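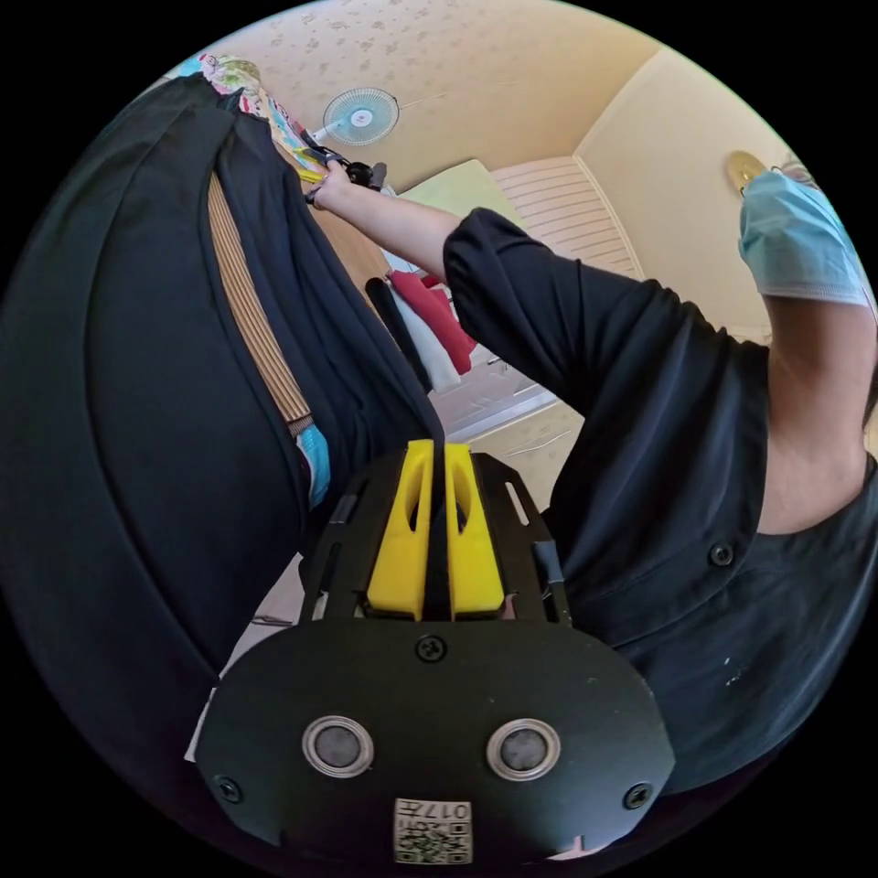 Can you wash a canvas bag strap without the stripes bleeding into each other?
Cold water, a drop of washing-up liquid and an old toothbrush will do it, as long as you dab a hidden bit with a damp white cloth first. If colour comes off on the cloth, stop there and take it to a cleaner.

Replies

cleller_mum
Thanks for that. Mine is a Farus shoulder bag, bought last August, and the strap now has the complexion of a pub carpet. I did the cloth test and nothing came off. Should I worry about the stitching?

PBauerfeind
The stitching is usually polyester and will outlive all of us. Worry about the metal bits. Slide them off if they slide off. If they don't, dry them with a towel straight away or you'll get little orange kisses on the webbing that no amount of scrubbing will shift.

tosin_b
Toothbrush? I put mine in the machine inside a pillowcase, 30 degrees, every couple of months. Still a strap.

PBauerfeind
Still a strap, yes. Is it still the same length?

tosin_b
Near enough. I may have grown.

stefaniia.m
Cotton webbing shrinks, Tosin. I used to do repairs for a shop called Effiong and we had a drawer of customers' straps that had been through the machine. One of them would have suited a handbag for a cat. Nylon is fine at 30, cotton wants hand washing and then drying flat under a bit of tension. Two clothes pegs and the back of a chair.

cleller_mum
How do I tell which mine is? The label says "mixed fibres", which I could have guessed.

stefaniia.m
Feel the cut end if you can find it. Nylon and polyester are normally melted at the end so they don't fray, and it goes hard and a bit shiny. Cotton is folded over and sewn.

rerkach_or_bust
Or just leave it dirty. I've had the same satchel for 16 years and the strap has never seen soap. It has character.

PBauerfeind
It has a smell, is what it has.

rerkach_or_bust
My wife uses a different word from either of you.

Rosangela M
Nobody has mentioned vinegar so I will. 500 ml of cold water, a capful of white vinegar, soak for an hour. My aunt swears it sets the dye.

stefaniia.m
Sorry to your aunt, but vinegar won't set a dye that's already in shop-bought cotton. It does help with smells, so point rerkach at it.

Rosangela M
I'm not passing that on to her. She has opinions and a telephone.

cleller_mum
Update, 18th January: folded and sewn, so cotton. Washed by hand, pegged over a chair, and the brown stripes have stayed brown. The water looked like gravy. The bag itself now looks filthy by comparison, so that's tomorrow gone.

tosin_b
Pillowcase, 30 degrees.

stefaniia.m
Do not listen to him.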